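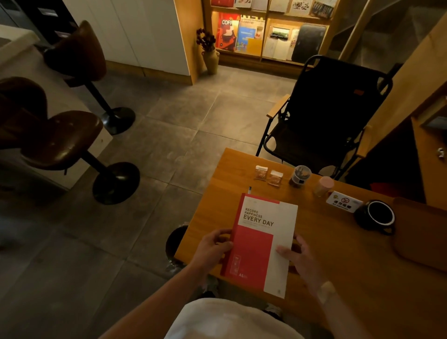
**Mixed-age grouping** (also **family grouping** or **multi-age grouping**) is a way of organizing child care in which children of different ages share one room and the same staff for most of the day. It differs from **same-age grouping**, in which children are placed by birth date or developmental stage and change rooms at set points. The term usually refers to groups with an age span of 2 years or more. Short periods of shared play, such as a combined hour at opening or closing, are normally called *combining* and are treated separately in most staffing rules.

## Background

Most home-based care is mixed-age by default, because one provider looks after siblings and neighbors' children together. In centers, the arrangement is a deliberate choice. It is more common in small programs, where enrollment at each age is too low to fill a separate room, and in programs that want a child to stay with the same caregiver from infancy to school entry.

The Firnus centers adopted family grouping at their first site under the direction of Araceli Tejada. Each room took children from 12 months to school age. The neighboring Wyss program kept same-age rooms, and the two are often compared in regional training courses for that reason.

## Forms

### Full-span grouping

Infants, toddlers and preschoolers are kept together throughout the day. Sleep and diapering areas are placed inside the room or directly beside it. The group is small, and most licensing rules set its staff ratio by the age of the youngest child present.

### Banded grouping

Children are divided into two bands, commonly birth to 3 and 3 to school entry. One transition remains. Banded grouping is easier to staff than full-span grouping and accounts for most center-based use.

### Rotational grouping

Children have a same-age home room but spend fixed blocks of the week in mixed groups. Golshifteh Jalali, who introduced the schedule at Seser, described it as a compromise made for licensing purposes. Critics have argued that it adds room changes without giving continuity of care. 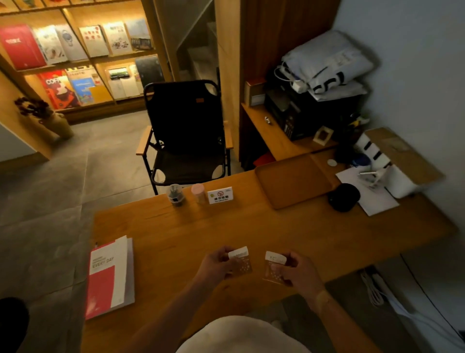 *Two matching small cards held at the near edge of a wooden desk, with a stack of booklets to the left.*

## Staffing and ratios

Ratio rules for mixed groups follow one of two models:

- **Youngest-child rule.** The ratio for the youngest child applies to the entire group. The calculation is simple, but a single infant can change the number of adults required.
- **Weighted rule.** Each child counts as a fraction of one adult according to age, and the fractions are added. The total is rounded up.

Under either model the ratio is checked whenever a child arrives or leaves. Programs that use the weighted rule generally keep a running tally by the door. Primary caregiving, in which each child is assigned to one adult for meals, diapering and family contact, is often used alongside mixed-age grouping but is not part of its definition.

## Room layout and materials

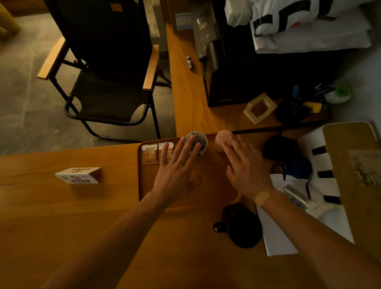
Equipment in a mixed-age room has to suit the oldest children without being a hazard to the youngest. The usual solution is vertical separation: open low shelves hold items safe for infants, and anything that fails a small-parts test is kept at adult height and used at a table under supervision. Small parts are stored in lidded containers, and a transparent lid, as on the round container under the left hand, lets staff check the contents without opening it. A rimmed tray like the brown one on the desk marks out one child's work area and limits rolling. Loft platforms and gated corners are also used.

## Assessment

Bernd Eichhorn's survey of 300 families found higher satisfaction with caregiver continuity in mixed-age rooms and lower satisfaction with preparation for school. The survey did not measure child outcomes. Telmo Segura has criticized it on the grounds that families had chosen the arrangement themselves.

Reported difficulties include conflicting nap schedules, noise during infant sleep, and the extra planning time needed for activities at several levels.

## See also

- Continuity of care
- Primary caregiving
- Staff-to-child ratio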